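Clearing up after a takeaway lunch at the worktable

A white table shows every scrap, so it pays to clear it before anyone spreads out work again. Two tubs are all you need, one at each end. We use a blue one on the left and a beige one on the right. The leftovers tend to be the same few things: scrunched brown paper, foil and a cup.

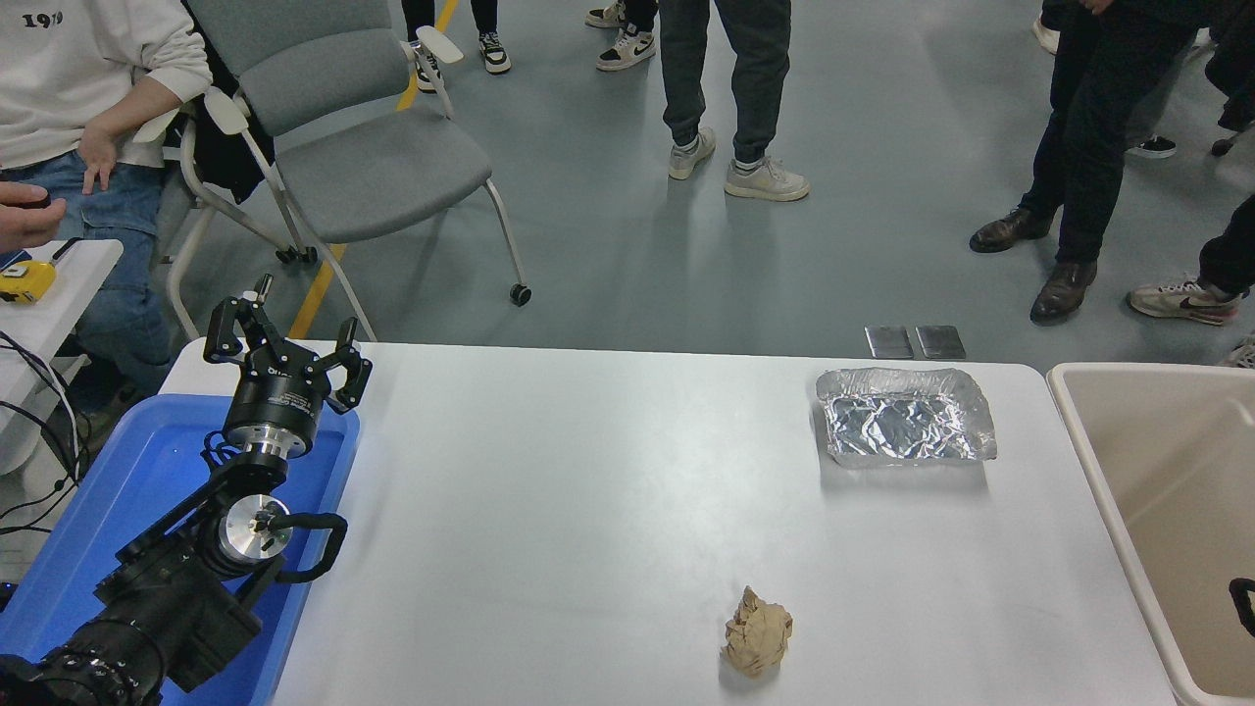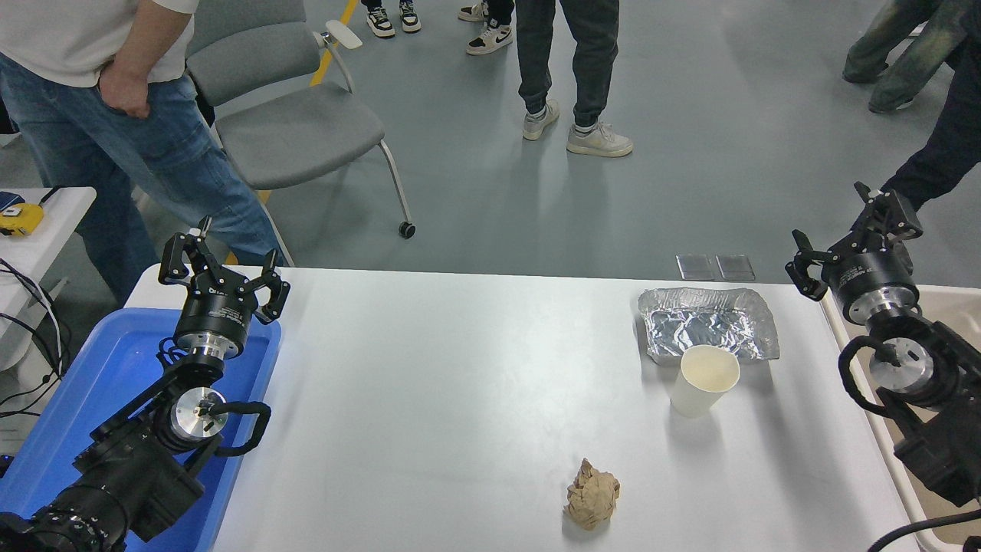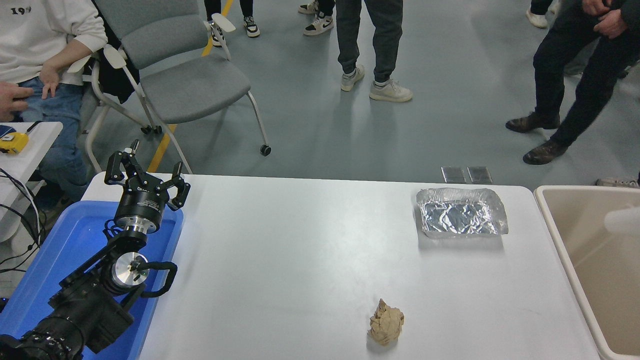
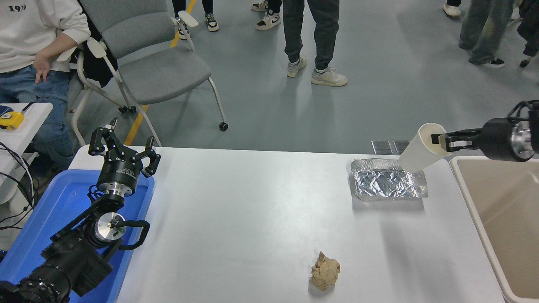 Brown paper or foil, white table, blue tub on the left.

Sorting

Decide what each tub is for and stick to it. Ours are blue for recycling and beige for rubbish.

Brown paper - open it out and check for grease. Clean paper goes in the recycling, and an oily patch can be torn off and binned.

Foil - shake out the crumbs, then squash it into a ball with any other foil you've saved. Small flat pieces get lost at the sorting plant. If there's plastic with it, pull the two apart first.

Cups - tip the dregs down the sink. Many paper cups have a plastic lining, so check what your council takes before you put them in with the paper.

Wiping down

Use a damp microfibre cloth and a drop of dish liquid. Start at the far edge and work towards yourself. Coffee rings on a white top come off with bicarb paste left on for 15 minutes. Don't use a scourer, as it dulls the finish and the next stain will grab harder.

Tubs

Rinse them when you empty them. The Omwood ones we bought stack neatly once they're dry - store them upside down to keep the dust out.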